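Home Features Workshops Back Issues Subscribe
Search this site Go

Two Arms and a Table: A Morning at the Ploltdale Open Day

By Annunziata Longo

The sign on the door at Ploltdale said to come in and keep your coat, and that turned out to be good advice. The building used to be a feed store. The heating works in the office and not much farther, so on the morning of Wed 28 May the visitors stood in the main hall with their hands in their pockets and waited for the robots to start.

Ploltdale is a shared workshop on the edge of town. Members pay by the month and get a bench, a locker and the use of the machines in the back. Four groups rent space there at the moment. The one most people had come to see is called Vosten, and it works on robot arms that handle ordinary household objects. Vosten opens its doors to the public twice a year. The last time was in January, when snow kept most of the town at home.

Adelmo Carbone gave the introduction. He runs the Vosten bench and has done so from the start. He spoke for a few minutes without slides and then said that the best thing was to go and look, and to ask questions at any point, including while the arms were moving.

The work goes on inside a booth built from aluminum rail. The walls are covered in a bright plaid, and the tabletop is a pale, marbled cream. The first arm was already in place when we reached it, with its two yellow fingers open and no object between them. Carbone had it move through a short warm-up at the back of the booth, slowly, out to one side and then back again.

The fingers are the part visitors want to touch. They are soft, with rows of pockets molded into them, so that they bend when they press on something. Vosten has tried harder fingers, and it has tried suction cups. The hard ones held well but cracked a lot of eggs. The suction cups were fine on smooth boxes and hopeless on anything with a fold or a curve. The soft fingers do a decent job on most things, and when they tear they can be replaced in a few minutes with one screwdriver.

A good part of the first half hour went to the subject of cables. Every joint that turns has a cable that must turn with it, and a cable that catches on something will stop a robot as surely as a power cut. Carbone told us that he had spent more days of his working life on cable clips than on software. He passed a box of old clips around the group. Several were snapped clean through.

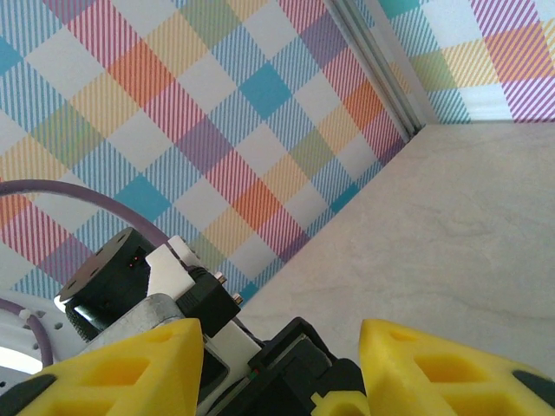

According to Kamil Ďurica, the walls get more questions than the robot does at every open day, and the honest reply is that people should ask about the table. A surface that is level and does not shift matters more than anything hung around it. The Vosten table was leveled again the night before, and a strip of tape on the floor marks where visitors should stop so that nobody leans on it.

The tape did its job for most of the morning. There were 17 of us in the first group, including a school class that had come by bus from Prirkholm, and the children were better about the line than the adults were.

The arms are driven in two ways. In the first, a person holds a pair of handles and the arms copy what the hands do. In the second, the arms run by themselves, using what has been learned from the sessions with a person. Visitors were shown both, and anyone over 12 could sign up for a turn at the handles.

I took a turn. The handles are lighter than they look and there is a small delay, which you notice for the first minute and then forget. What you do not get is any feeling of touch. I closed the fingers on a sponge and had no idea how hard I was squeezing until I looked. Agnes Brekke, who was in charge of the sign-up sheet, told me to slow down, and then told me again. My third try was good enough that she let me move on to a paper cup. I crushed it.

Vosten keeps count of its sessions. A session is one task done from start to finish by a person at the handles, and the group had set itself a target of 500 before the summer break. The whiteboard by the door said there were 91 to go. Mine did not count toward the total, Brekke said, and she said it kindly.

The second half of the demonstration was about passing things from one arm to the other. This is harder than it sounds. When two people hand over a mug, each can feel when the other has it. Two robot arms have to work that out from position and from what the cameras show. If one lets go early the object drops, and if one lets go late the two arms pull against each other – and that is how fingers get torn.

For practice the group uses simple shapes as well as things from a bathroom shelf or a kitchen drawer. The shapes come first on the training list because they are easy to describe and easy to replace. A cylinder is a favorite. It is the same all the way around, so neither arm has to care which way it is facing, but it will roll off if it is put down carelessly. On the table with the orange one were a blue pill organizer and a small white bottle, and Carbone left them in place while he talked about spacing. Two arms need more room than two hands do, and most of the trouble comes at the elbows.
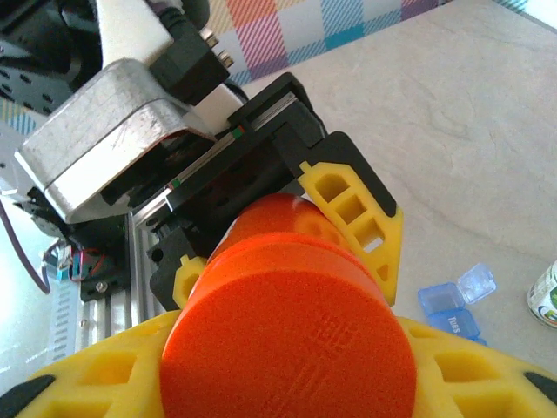
Assunta Piras had asked by then whether two arms were worth the trouble when one would cost half as much. Carbone took the question seriously. For a good many jobs one arm is plenty, he said, and he would tell anyone planning to buy two to write down what the second one would do all day. He then gave his own list: opening containers, holding a bag while something goes in, turning an object over, folding. With one arm, each of those needs a clamp or a clever trick, and the tricks have to be worked out again for every new object.

There was a longer discussion about pill organizers. Several people in the group look after a parent, and they wanted to know if a robot could fill one for the week. Carbone said no, not from this bench, and that he would not trust it with his own. Small lids are difficult, and pills are more difficult still. What the group is after at this stage is much more modest: pick up the thing, turn it, put it down in the right place. He said he would rather have an arm that did that every day for a year than one that did something impressive once.

Coffee was served in the office, where it was warm. The machine there is a secondhand Ferri, and it had a longer line than the handles. On the wall above it somebody has pinned a row of torn yellow fingers, each with a date and a few words in marker. One says "zipper." Another says "my fault."

The afternoon group was larger, and I stayed for the start of it. Carbone gave the same introduction in nearly the same words. One of the Prirkholm children had asked before leaving if the arms had names. They have numbers, left is one and right is two, and the class voted on the bus steps to send some suggestions by mail.

Visitors who want to try the handles at the next open day should put their names down ahead of time, as the sheet fills quickly. There is parking behind the building. The side gate is closed at four, and anyone still in the lot after that has to ring the office to be let out. Bring a coat.

Contact the editors | Copyright, all rights reserved | Back to top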